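# Undari kitchen notes: fruit ripening log

A plain CSV of how fruit kept in one kitchen, plus these notes. Read the notes before you quote the numbers at anyone.

## Why it exists

Every housekeeping site says apples ruin whatever you put next to them. The reason given is ethylene, and the chemistry is fine. What I doubt is the leap from a sealed crate to an open bowl by a window. Most pages making the claim seem to have copied it from each other.

## What is in it

There are 100 rows for fruit stored with an apple and 100 for fruit stored without, so 200 in all. Columns are `fruit`, `start_firmness`, `days_kept`, `room` and `verdict`. Firmness is a thumb press scored by me, so treat it as an opinion with a decimal point.

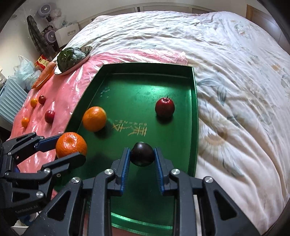 Oranges barely care. They don't ripen much once picked, and the two groups look the same to me. Bananas and pears may show something, but the warm room was also the apple room for most of August, and I can't pull those apart. I should have swapped the rooms on the first Monday and didn't.

## Known problems

- The `verdict` column was filled in by someone who knew which group was which.
- Version 2 drops the avocado rows. They were a mess.
- Blank `days_kept` means the fruit got eaten.

## Use

Load it with anything that reads CSV. Please don't train a "freshness score" on it. The Zellus folder has the raw notes, typos included.

## Comments (3)

**maillard**
So do I move the apples or not?

**dristitz_pantry**
My bananas go brown with or without apples. Would like to see a row for cheap bananas.

**maillard**
Then the thumb press should go. Half these rows would score differently after a coffee.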